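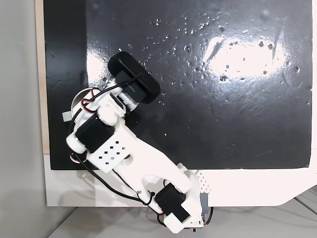
Page last updated: April

Reading Old Handwriting online – frequently asked questions

What is the course?
It is a beginners' course in reading English documents written between the Tudor period and the reign of George III. Most of the practice pieces are wills, parish accounts, letters and manor court papers. Tadhg Brophy wrote the course and teaches the live classes. Alun Penry marks the transcriptions.

Do I need any Latin?
No. Everything you transcribe is in English. A few Latin words turn up in dates and headings, and there is a short list of them in unit two. If you want to go further there is a separate Latin course on Tornico, but you don't have to take it first.

How long does it take?
There are 13 units, one a week. Each has a recorded lesson, a practice document and a live class of 90 minutes. The classes are in the evening, starting at 7 pm UK time. Most people spend another couple of hours on the practice document, and longer on unit six, which covers secretary hand.

What if I miss a live class?
Recordings go up on Tornico the next morning and stay there until the course ends. You can't download them. Questions typed during the class are included in the recording, with names removed.

What does it cost?
The fee is £132. This covers the lessons, the classes and the marking of 3 transcriptions. You can pay in two parts if you ask before you enrol. Refunds are given up to the end of the second week. 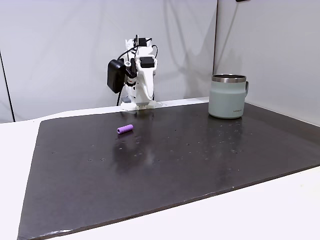
What equipment do I need?
A laptop or desktop computer and a steady internet connection. A tablet will do for the lessons but the document viewer, Clument, is awkward on a small screen – you need to see the image and your typing side by side. Phones are not supported.

Are there any books to buy?
None that you must have. The course booklet, the Sartori Alphabets, comes as a PDF and shows the common letter forms for each period. Print the pages on abbreviations if you can.

Can I use my own family papers?
Yes, for your third transcription. Send Alun a clear scan before unit ten so he can check that it is a suitable length. The first two are set pieces, both from the Drirkilell estate letters.

Is there an exam?
No. You get a certificate if you hand in all your transcriptions. It doesn't count towards a degree.

I took an earlier version of the course. Can I come back?
Yes, at half price. Units four and nine have new documents, and the rest are the same apart from small corrections. Use the email address you enrolled with before, or we won't be able to find your record.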